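Odau Session Tools -- software for hand-held gripper capture

Home > Software > Capture and replay > Odau

In stock (download). Ships with license key by email, same day mostly.

What you get: tracker, sync, trimmer, planner export. One installer. Runs on a plain desktop, no cloud account, no dongle any more.

Odau takes the recordings from a pair of hand-held grippers plus a head camera and turns them into paths an arm can follow. Pose from the cube markers, finger opening from the gripper stream, everything on one clock. You get a trimmed episode at the other end, with a score on it. Bad ones get flagged before they get anywhere near your training set.

Made for small picks on a tabletop first. Fruit, bowls, cups, that kind of thing. Larger stuff works but read the notes on marker loss further down.

Tracker

Reads the square markers on each wrist cube. Any one face is enough for a pose, two faces is better, and the solver says which one it used on every line of the log. Left and right are kept apart by marker ID, so crossing your arms doesn't swap them. It used to. Fixed.

Head view and wrist views are solved together. If the head camera loses a cube the wrist camera on the other side can often carry it, as long as it has that cube in view. Turn this off with "single view only" if you want to compare.

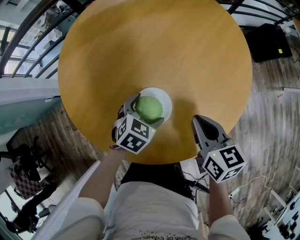 Bjartur Norðdahl: Does the tracker hold up when one hand stays low and hardly moves? On the old build our idle side drifted and the planner treated it as a real motion.

Yes, from the current build on. There is an idle hold now. When a gripper moves less than the threshold you set, the pose gets locked and the export marks that stretch as "rest". Planner skips it. Default is on. If your idle hand does slow work on purpose, holding a bowl steady for example, switch it off for that side or you'll lose it.

Sync

Every stream gets lined up at the start from one sharp open-close of both grippers. Do it in view of the head camera. Software finds it by itself -- if it can't, it asks you to click the frame. Drift is checked again at the end of the episode and spread out across the whole thing.

Dropped frames are listed, not filled in. You can ask for fill but it's off by defualt.

Trimmer

Cuts dead time at both ends. Splits long recordings into episodes by the finger signal: open, closed, open again. Works well for single picks. For anything with a regrasp in the middle use manual split, keys are J and K.

Batch mode takes up to 4000 episodes in a queue. Leave it over night.

Planner export

Pick your arm profile, pick your table height, export. 12 profiles included, more on request. Each path is checked for reach, joint limits and self collision. Any that fail come back with the step number and the joint that caused it, so you can see if it's the demo or the place you put the base.

Two-arm export keeps the timing between hands. Don't retime one side alone, it breaks the handover.

Faces

Wrist cameras look outward and will pick up the operator and whoever else is in the room. The Heswood filter blurs or pixelates faces before anything is written to the shared folder. Runs local. Raw files stay on the capture machine untill you delete them, so delete them. Small faces far off in a big open room are harder -- raise the detection size setting and check a few by eye. 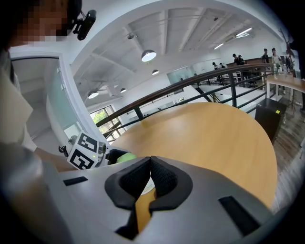

SPECS & REQUIREMENTS

Version: Odau 27
Page updated: June 11, 2024
Streams per session: head, left wrist, right wrist, finger opening x 2
Markers: square, black on white, print sheet included as PDF
Calibration: checkerboard, any size, type in the square width
Export: joint path, tool path, raw pose table
Planner add-on: Trarkach, sold seperately, same license server
Scripting: yes, 81 calls, see manual
Memory: more is better for batch mode
Not included: grippers, cameras, arm

Known issues

Glare. A bright lamp straight on a cube face washes out the marker. Turn the cube or turn the lamp.

Shiny round objects can throw the contact guess off by a frame or two. Pose is fine, only the contact tag moves. Đào module fixes most of it, free for current license holders, due in August.

Undo in manual split goes back one step only.

Licensing

Per capture machine, not per operator. Moving a license: release it on the old machine first, then enter the key on the new one. Lost the old machine? Write to support with the key and we'll release it from here.

Updates are free inside the same version number. Manual and print sheets download without a key.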